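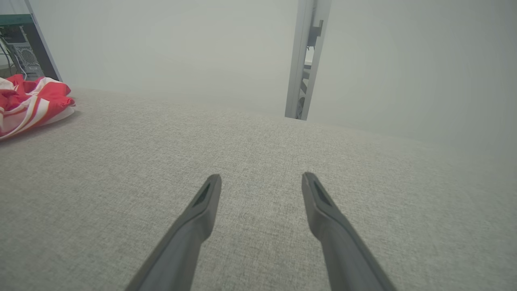

Arnel Soriano asked whether the zero rows could be dropped before release, as they make up most of the file and nearly all of them look the same. They have been kept. A zero in this data means that a trap was opened, read, and found to hold no target insects. A trap that was not read has an empty count field. Anyone who filters on count greater than zero will lose the first group and may not notice that the second was ever there.

Juda: household trap counts for clothes moths and carpet beetles

Juda is a table of sticky trap readings from occupied homes in and near Prikano. It was put together by Fulvio Donati from the service records of Akbulut, a pest control firm, and cleaned for use in count models and in planning inspection visits. The current version is the August 2021 release.

Contents

readings.csv — one row per trap per visit
traps.csv — one row per trap, with placement and type
homes.csv — one row per home, with building and floor covering fields
treatments.csv — one row per treatment, joined to home and room
codes.txt — code lists for species, room, condition and treatment
CHANGES.txt — what moved between versions

All files are UTF-8, comma separated, with a header row. Text fields holding a comma are quoted. Empty means missing. There are no filler values such as 99 or NA.

Size

The release covers 70 homes and 373 traps. Of these traps, 113 have at least one visit with no usable reading. The usual causes are a trap moved by the household, a trap thrown away, or a glue surface too dusty to read. See the condition field below.

Target insects

WCM — webbing clothes moth
CCM — case-bearing clothes moth
VCB — varied carpet beetle
BCB — black carpet beetle
UCB — carpet beetle, species not settled
OTH — anything else, recorded as present or absent only

OTH covers spiders, silverfish, ants, booklice and so on. The technicians were not asked to sort these and the note field should not be used to rebuild a species list. Some technicians wrote long notes and others wrote none.

Larvae and adults have separate fields for the carpet beetles. For the moths, the pheromone lure draws adult males, so the count is of adult males and says little by itself about larvae in the same room. A room with a heavy moth count and no damage is a normal record and should not be treated as an error.

Traps

Two types were used. The Kateo tent trap is a folded card with a glue floor and a moth lure. The floor trap is a flat glue card with no lure, set along a baseboard or under furniture. Lures were replaced on a fixed schedule, and the lure_new field is 1 on the visit when a fresh one went in. Counts tend to rise after that visit. Models that leave out lure_new will read the rise as a change in the insects.

The two types are not comparable and there is no correction factor in the files. Fulvio worked one out for an early draft from the rooms that held both kinds. It depended almost entirely on two homes and was taken out.

Fields in readings.csv

trap_id: joins to traps.csv.

visit_no: visit order within a home, starting at 1. Visit 1 is the placement visit and has no count.

days_since: whole days since the last visit to that home. Use this as the exposure term. The gap between visits varies a good deal, mostly because households asked to change their appointments.

species: code from the list above. A trap read for several species has several rows for the same visit.

adults: whole number. Counts are capped at 300. Past that point the glue surface is crowded and the readings of two people on the same card drift too far apart to be of use.

larvae: whole number, beetles only. Empty for WCM and CCM in every row.

condition: OK, DUSTY, MOVED, WET, GONE. Counts are given for OK and for MOVED. They are empty for the other three. A MOVED trap was found in the same room as it was set; if it had left the room it was coded GONE.

lure_new: 0 or 1, tent traps only.

reader: a letter standing for the technician. Letters are stable across the whole file.

note: free text, edited to remove names, addresses and phone numbers. Spelling has been left alone.

Fields in traps.csv

trap_id, home_id, room, type, height_class, near_textile.

Room is one of bedroom, living room, closet, hall, attic, utility, other. A walk-in closet is coded closet. A wardrobe standing in a bedroom is coded bedroom, which has caused some trouble for users who expected otherwise.

Height_class is floor, mid or high. The technicians did not measure. Mid means a shelf or table and high means above head level.

Near_textile is 1 when the trap was placed within arm's reach of wool, fur, feather or upholstered goods. It was filled in at placement and not updated. Households rearrange their rooms, so treat it as a starting condition.

Fields in homes.csv

home_id, building_type, floor_cover, pets, prior_treatment, heated_in_winter.

Floor_cover gives the covering over most of the living space: hard, wool carpet, synthetic carpet, carpet of unknown fiber, mixed. The unknown class is large. Fiber was recorded from the household's own account or from a label where one could be found, and no burn tests were done.

Prior_treatment is what the household reported for the year before placement. It takes in everything from a full professional job to a can of spray, and the two cannot be told apart in this release.

Fields in treatments.csv

home_id, room, visit_no, method, product_class.

Method is one of vacuum, steam, freeze, heat, residual spray, dust, laundering, disposal. Product names have been replaced by class. A treatment belongs to the visit on which it was done, and the traps on that visit were read first. The effect, if there is one, can only appear from the next visit on.

Treatment was not assigned at random. Rooms were treated when counts were high or when the household complained, and counts that start high will often fall with no treatment at all. A plain before-and-after comparison on these rows will make every method look good. The files do not support a ranking of methods.

Collection

Traps were set and read by Akbulut technicians during paid service visits. Counts were made on site with a hand lens and written on a paper card, then typed in at the office. Cards with a total that did not match the typed rows were pulled and keyed again. No cards were kept for the December visits of two homes, so those rows rest on the typed record alone.

Homes entered the data because someone in them had called a pest control firm. Infested homes are heavily over-represented and the share of positive traps must not be quoted as a rate for the town or for any wider area.

Known problems

Reader C recorded UCB far more often than the others. This is probably caution and not a difference in the homes visited. Merging VCB, BCB and UCB into one beetle class removes most of the effect.

Small larvae are under-counted on DUSTY cards that were coded OK. There is no way to find these from the files.

A few homes changed households partway through. The home_id stays the same and the change is given in note on the first visit after the move, in wording that is not uniform.

Days_since is wrong by one day in some early rows, where the office used the date of typing. Rows known to be affected were fixed and are listed in CHANGES.txt. There may be others.

Splitting the data

Split by home_id. Traps in one home share insects, and a split by row or by trap puts near copies of the same information on both sides. The Prikano apartment homes also share walls and in some cases a stairwell, and should be kept together by building_group if the purpose is to test on unseen buildings. That field is in homes.csv from this version on.

Privacy

Home_id values were drawn at random and the key was not kept with the data. Addresses, visit dates and names of households are not included. Please do not try to match homes to real addresses from the notes. If a note seems to identify someone, send the trap_id and visit_no to Fulvio Donati and the text will be removed in the next version.

Use

Free for research, teaching and in-house planning with credit to Juda and the version. Do not use it to support a claim that a product works.

Pending

Trap replacement dates for the tent traps
A second reading of the UCB cards, where the cards survive
Split of prior_treatment into professional and household use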